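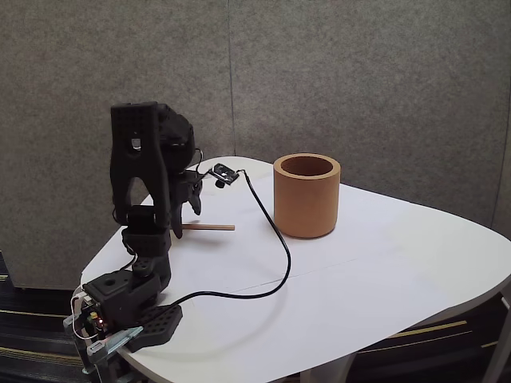
Según So-yul So, la mitad de las comparativas de pinzas que ha leído no resistirían que las repitiera otra persona en otra mesa, y esta convocatoria sale de esa queja.

Noviembre
Por el equipo de pruebas de Turunen

Buscamos 18 participantes para comparar 2 pinzas, la Fastska y la Furitari, montadas en el mismo brazo de sobremesa y con la misma cámara. Los dos fabricantes prometen agarre fiable de objetos finos. Nosotros no lo damos por bueno. Un palito de madera sobre una superficie blanca ya es bastante problema para muchas pinzas de dos dedos, y los folletos suelen enseñar cubos de espuma.

La tarea: teleoperar el brazo, coger piezas delgadas y meterlas en un recipiente. Son 600 intentos por pinza, repartidos entre todos, y se anotan también los fallos, incluidos los del operador. Del controlador Carinside sospechamos que mete retardo. Si alguien lo nota, que lo escriba.

Pedimos pulso normal, paciencia y cierta mala leche al rellenar el parte. Haber programado robots no puntúa. Quien trabaje para alguno de los fabricantes queda fuera.

Se paga por sesión completa, salga bien o mal el agarre. Turno único, a partir de las 16:00. Para apuntarse, escribid a Turunen con la referencia 2122 y contadnos en dos líneas qué aparato os ha decepcionado más y por qué.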